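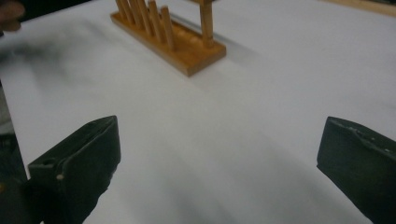
Wooden test tube rack: finish worn on the drying pegs, one hole tight. Refinish or replace?

Posted in Lab and Classroom Equipment by Cronin

I look after the glassware for a small teaching lab. We use wooden test tube racks of the usual pattern: a flat base, a raised bar with a row of six round holes, and a row of upright pegs in front for drying. The wood is varnished, honey-colored, species unknown. The racks came from a supplier called Trullow and the catalog number on the receipt is 1102. There are 19 of them.

Two problems.

First, the varnish has gone thin on the tops of the pegs. Tubes go on upside down while they are still dripping, and the tops have turned lighter than the rest of the dowel.

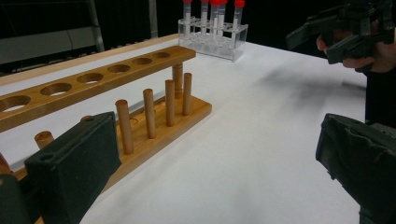 The base and the upper bar are in better condition. The round recesses in the base, where the bottoms of the tubes sit, hold a little water if a tube is put back wet. I have been blotting them with a paper towel on Thursday afternoons and leaving the racks out overnight.

Second, on one rack a hole in the upper bar has become tight. A tube that drops through the other five has to be pushed. I do not want anyone pushing on glass.

What I would like to know is whether the pegs can be refinished in place, what product to use, and whether the tight hole should be sanded now or left until the wood is fully dry. The racks only see water and mild detergent. No solvents or strong acids.

Cevel

Leave the hole alone for the moment. Wood swells across the grain when it takes up water, and a bored hole in a narrow bar can go slightly oval. Put the rack somewhere with moving air, away from a radiator, for two weeks. Then try the same tube in all six holes. If it is still tight, wrap 220 grit paper around a dowel a little smaller than the hole and turn it by hand. Check with the tube every few turns. Brush out the dust and seal the bare wood the same day.

For the pegs:

Check whether they are glued. Twist each one gently. If a peg turns, pull it, clean the socket and set it again with waterproof wood glue.
Wash the rack with a damp cloth and a drop of detergent, wipe with clean water, and let it dry for at least two days.
Sand the tops of the pegs with 220 grit until the edge of the old varnish cannot be felt with a fingernail. Do not sand the sides more than necessary. A peg that loses diameter will let the tube lean.
Apply three thin coats of oil-based polyurethane, with a light sanding between coats. End grain drinks the first coat, so give the tops a second pass while it is still wet.
Let it cure for the full time on the can before any wet glass goes back on it. Dry to the touch is a different stage.

I would also put a little finish in the recesses with a cotton swab. Wipe out the excess — if it pools, it stays soft for a long time and the tubes will stick.

Water-based polyurethane works too and smells less, but in my shop it has needed an extra coat on end grain.

Hurenero

just buy plastic ones. ours have been through the dishwasher 1000 times and they look the same

Cronin

Plastic is not in the budget this year. I twisted the pegs on all of the racks and found two that turn, both on the same rack, so those will be glued first. The rack with the tight hole is on a shelf near the window with nothing in it. I will do the sanding in March when the lab is not in use, starting with one rack to see how the new coat matches the old color.

Cevel, does the glue need to cure before the peg is sanded, or can both be done on the same day?

Cevel

Glue first, sand the next day. Wipe the squeeze-out with a damp rag before it skins over, otherwise the varnish will leave a pale ring at the foot of the peg. As for color, oil-based polyurethane ambers a little as it ages. The new tops may look lighter than the rest for a few months.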